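Home from the field course: washing, drying and putting away

Posted by Celeste Carvalho, Aug 19, 2022

Well, we are all back from Gondal, bitten and sunburnt and very happy, and my inbox is already filling up with laundry questions! I had meant to write about the pond-dipping mornings first (there is such a lot to say about those, and about how beautifully Aitana Prieto got a whole room of nervous trainee teachers to put their hands in the mud), but I can see that what you need this week is help with the bag that is still sitting by the front door. So here is everything I know, picked up over a good many summers of taking teachers outdoors and then having to wash it all afterwards.

Open the bag outside

Take it into the garden or on to the balcony and tip the whole lot out on an old shower curtain. Shake each thing hard, turn out the pockets, and look inside the socks for grass seeds, which will otherwise travel round the machine and come out in your best jumper. I always find a pencil stub. This year it was a pencil stub and a very flat snail shell, which has gone on the nature table where it belongs.

Mud

Let it dry. I know how tempting it is to run the trousers straight under the tap, but wet mud only goes further in. Hang them up overnight and the next morning most of it will come away with a stiff brush - an old nail brush does nicely - and then you can wash them as usual, inside out, at 40.

If there is a mark left, rub in a little plain washing-up liquid with your thumb, leave it while you have a cup of tea and rinse with cool water before it goes in the machine. For red clay I do this twice.

Grass, berries and marker pen

Grass comes out of cotton with a dab of white vinegar and water, half and half. Berries want cold water as soon as you can get to it, so keep a bottle by on the leaf-printing day. Washable marker is washable, bless it. The permanent sort is another matter, and my advice is to wear that shirt next year as your field shirt and make your peace with it. Amna Bukhari swears by rubbing alcohol on a cotton pad and she has rescued more than one collar that way, but do try it on an inside seam first.

Boots and wellies

Pull out the insoles and stand them up separately. Stuff the boots with newspaper, change it after an hour or two and then again at bedtime, and keep them well away from the radiator, where leather cracks and glue gives up. A week of patience is cheaper than new boots.

Nets, trays and pots

Rinse everything that has been in a pond in clean water and let it dry completely before it goes anywhere near another pond. We teach the children this, so we had better do it ourselves! Drape the nets over the line with the handles hanging down. The trays can be washed in hot soapy water, but not in the kitchen sink, please, or at least not without a good scrub of the sink afterwards. Sample pots get a soak in a bucket, and I put the lids in a net bag so that I am not fishing about for them.

Measuring jugs go cloudy in hard water. Fill each one with warm water and a good splash of vinegar (ours hold up to 1,000 ml, so it takes a fair bit) and leave it until the evening.

Printed sweatshirts and hoodies

Inside out, cool wash, no softener, and dry them flat or over a rail. If you must iron, iron from the back with a tea towel in between. I have seen a lovely course hoodie lose half its lettering to a hot iron in under a minute, and Soledad Montes still mentions it to me.

Folding and putting away

I do all my folding on the bed in one go, with the radio on, and I don't let myself stop until it is done.
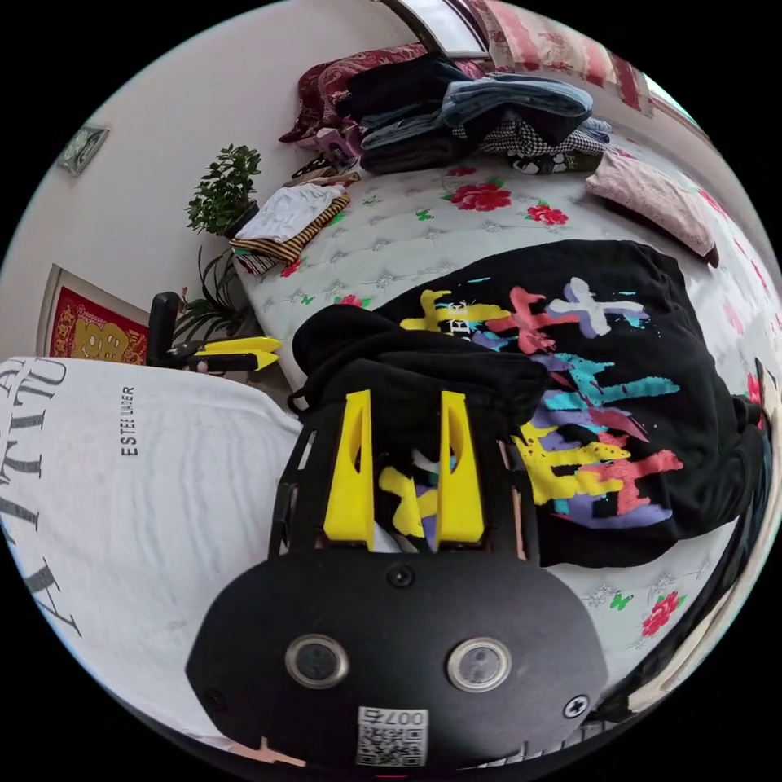
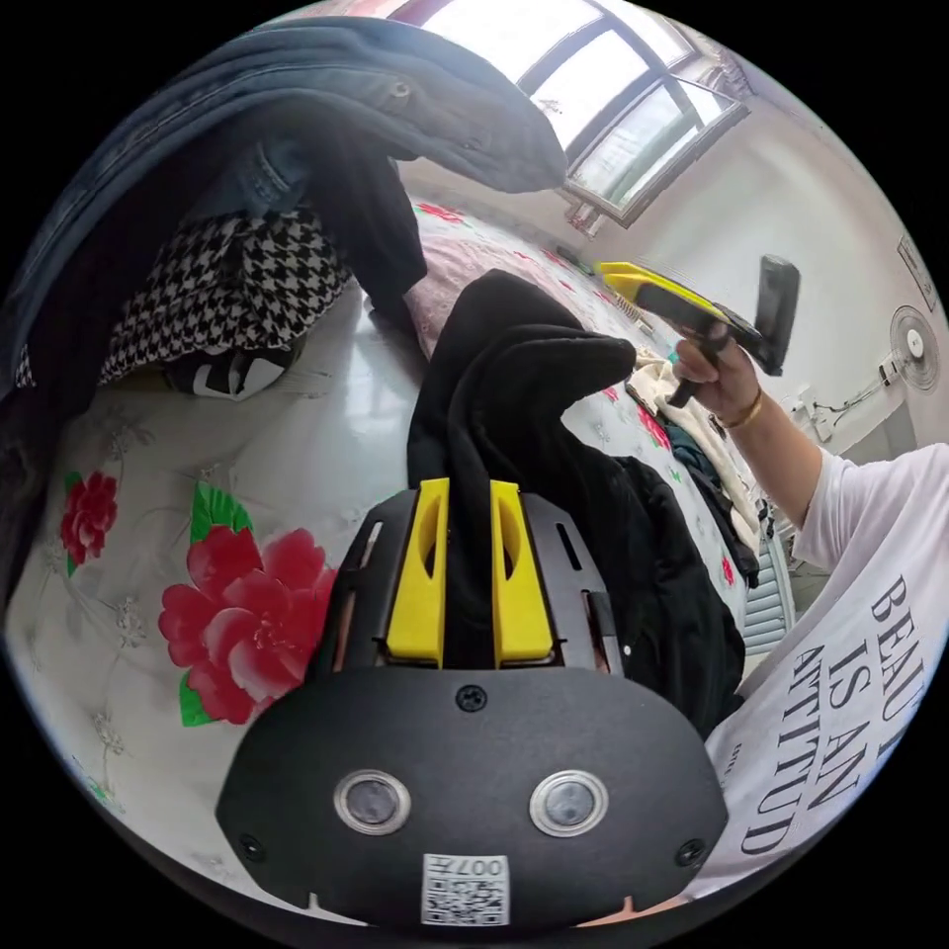
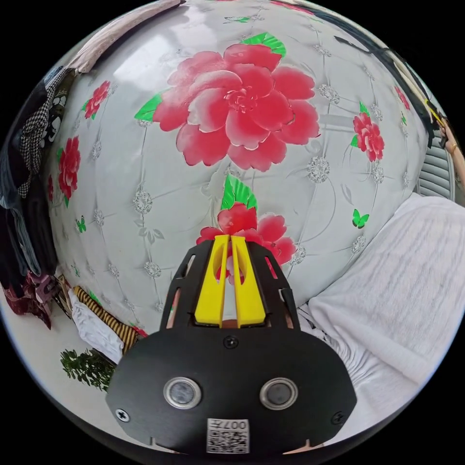
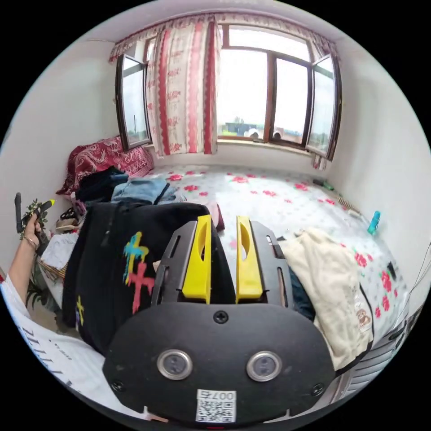 Start with the thick things and work down to the thin ones. For anything with a hood, lay it face down, bring the sleeves straight across the back, fold the sides in, then fold the hood down and roll up from the hem. It makes a neat little parcel that stands on its end in a drawer, and you can see what you have got without lifting out the whole pile. Waterproofs are the exception. They would much sooner hang, with the zip done up, and if water has stopped beading on them they want reproofing before the autumn term.

Then there is the course box. I keep mine under the stairs with the head torch (batteries out), the hand lenses in a sock, the first aid tin, the clipboards and 2 tea towels that have given up hope of ever being used in the kitchen again. On the inside of the lid there is a list of whatever ran out, and I add to it as I unpack, while I am still cross about having run out. Come May I only have to read the lid and go shopping.

Saturnino Bravo has asked whether rucksacks can go in the machine. Mine can't, it has a stiff back and I value my drum. Sponge it in the bath with lukewarm water and a little soap, rinse it with the shower, and hang it upside down with every pocket open. It takes ages to dry, so choose a breezy day.

If you have borrowed a net from us, the spare ones live in the tall cupboard at Plulla, behind the big paper rolls, and the key is with Aitana until the start of term.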